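Kavero Serving Tray Review: Three Months of Breakfasts, Spills and Carrying Too Much at Once

I never thought I'd have opinions on trays. I had one for years, a floppy plastic thing that came free with a set of glasses, and it bent in the middle whenever I put a full teapot on it. Then one morning in May it bent a little too far, the teapot went down the hall ahead of me, and I spent the rest of the day shopping for a replacement (and mopping).

I ended up with the Kavero, the rectangular one, in the warm orange wood-grain. It also comes in a gray and a very pale color they call Birch, but I wanted something cheerful. I've used it pretty much every day for 3 months now, so I feel like I can talk about it properly.

First, the color, because that's what people ask me about. It is ORANGE. The pictures on the store page make it look like a polite honey shade and mine is a good bit louder than that, a sort of orange-brown with darker lines curving and swirling all over it. I loved it right out of the box. My sister-in-law thinks it looks like a 1970s station wagon. She's not wrong, but I liked those station wagons! If your kitchen is all soft grays and beiges you may want to see one in person before you order.

I've got a white table and mostly white dishes, so in my house the tray does all the work. A plain bowl on a plain plate looks like hospital food on my table, and next to this thing it suddenly looks like I planned breakfast. 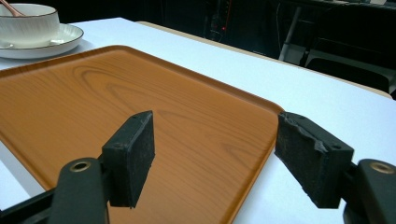 The rim is the part I was most worried about. It's low, just a slight rounded lip, and coming from my old tray with its tall sides I was sure I'd be chasing spoons across the floor. So far I haven't lost one. What the low rim does do is let you slide a plate off the side without lifting it much, and I like that a lot more than I expected to. It's also nice on the hands. My old one had a sharp molded edge that dug into my fingers, and this one you can carry up a flight of stairs and not notice.

Liquids are another story. The lip will hold back a little splash of coffee, but knock over a whole glass and you've got juice on the table, the chair and probably the cat. If you want a tray for small kids, I'd look at something deeper. I borrowed a Skaven for a weekend before I bought this, and that one has real walls on it, but it's also heavy and it takes up half the dish rack, so I gave it back without a lot of regret.

The corners are rounded too, and I'll put in a word for that since I have a narrow kitchen doorway and terrible aim. I've bumped this tray into the door frame more times than I'd like to admit. No dents in the doorway, no chips on the tray that I can find. My hip has also survived a couple of run-ins.

Now for cleaning. The instructions say to wipe with a damp cloth and not to soak it. I was good about that for the first couple of weeks, and after that I started washing it in the sink with regular dish soap like everything else I own. It still looks fine to me. Tomato sauce came right off. Turmeric took a second pass and some grumbling. The swirly pattern is great at hiding crumbs, maybe too great, because I've put it away thinking it was clean and found toast on it the next day. Run your hand over it before you stack anything on top.

I haven't tried it in the dishwasher and I'm not going to. It wouldn't fit in mine anyway.

A few gripes. It's slippery. Glasses with a smooth bottom will wander if you tilt it even a little, and I've gotten in the habit of putting a folded napkin under anything tall. Kavero sells a mat that's supposed to fix this, but it's sold separately and I'm stubborn. A friend has the Brabec tray with the grippy surface and her mugs stay put like they've been glued down. The trade-off is that hers hangs on to every bit of grease, and she's always scrubbing at it.

It also has no handles, not even cutouts. On a table that's lovely because it looks clean and simple. Picking it up off a flat surface is more annoying, and I usually scoot one end over the edge of the table to get my fingers under it. If you have sore hands I'd think about that before buying.

And the sticker! There was a big price sticker stuck right in the middle of the top, and it left a gummy square behind. Cooking oil and patience got it off, but come on.

I paid 50 dollars, and I know that's a lot for a tray. You can get a decent plain one at Gatton for less than that and it'll carry your soup just as well. I use mine at breakfast, I use it for holding mail and keys when it's not breakfast, and last month it went out to the porch with a whole cheese situation on it and got more compliments than the cheese. I've stopped feeling bad about the money.

I'm giving it 4 stars out of five. I'd have gone higher if the mat came in the box. If they ever make it with a pair of handles I'll probably buy a second one, and the orange again, whatever my sister-in-law says.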